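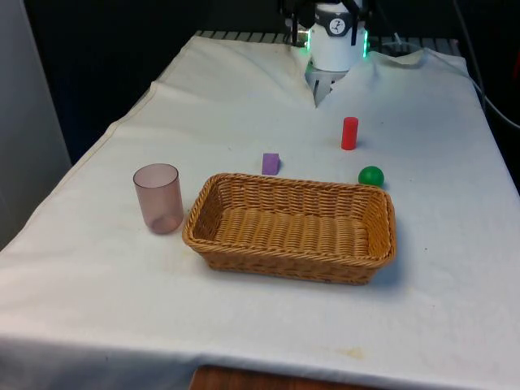

4.3 Failures during the transfer task

Aileen Aquino
Monday, July 6, 2020

The transfer task was the only part of the study in which the arm stopped without a command from the operator. Of 112 trials, 17 ended in a protective stop or in the loss of the block before release. Each of these trials was counted as a failure, even where a second attempt would have been possible. Trials ended by the operator were left out of the count.

The most common fault was contact between the fingertips and the cloth. The Grividum controller takes the height of the table from a single calibration and does not allow for folds. When a fingertip met a raised fold, the force reading passed the limit and the arm locked in place.
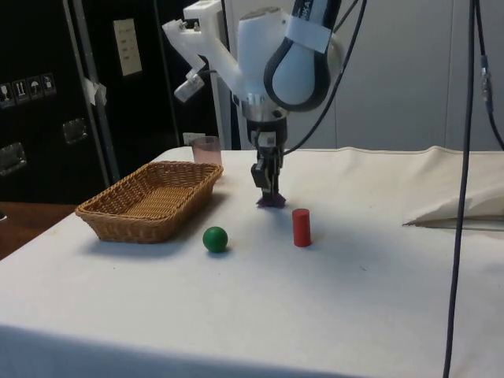 Figure 6. The gripper with its fingers closed on a small dark purple object just above the cloth.

A second group of failures took place over the basket. The planner treats the basket as a plain box with straight walls, so the clearance it reports at the rim is too large. In the January trials this error was hidden by a higher approach path. The path was later lowered to save time, and the margin was lost. 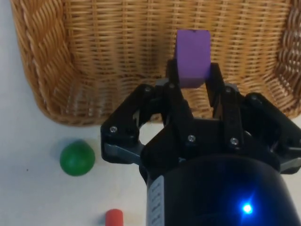

The force limit alone did not prevent damage. In one trial the arm continued to press on the rim for some 60 milliseconds after the limit was reached, and a fingertip pad had to be replaced. The delay was traced to the message queue between the gripper and the Prisska safety module. Stop messages had been given the same priority as routine status reports.
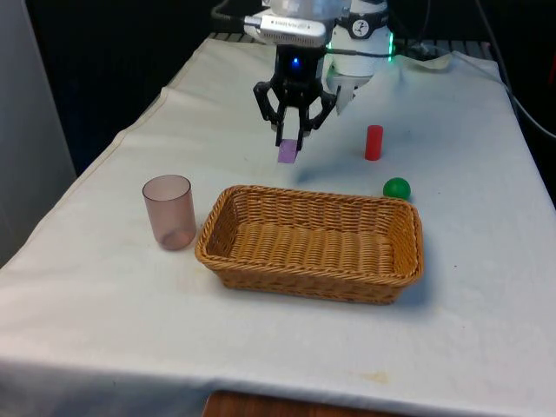
Figure 7. Purple block held above the cloth during the transfer task, with the basket at the center of the table.

Two changes were made before testing resumed at the Orninstead laboratory. Stop messages now bypass the queue, and the table height is measured again at the start of every trial. No protective stops were recorded in the next 55 trials. The error in the basket model has not been corrected, and the higher approach path remains in use.

Shares: 17 | Comments: 0
© 2020 Orninstead. Contact | Back to top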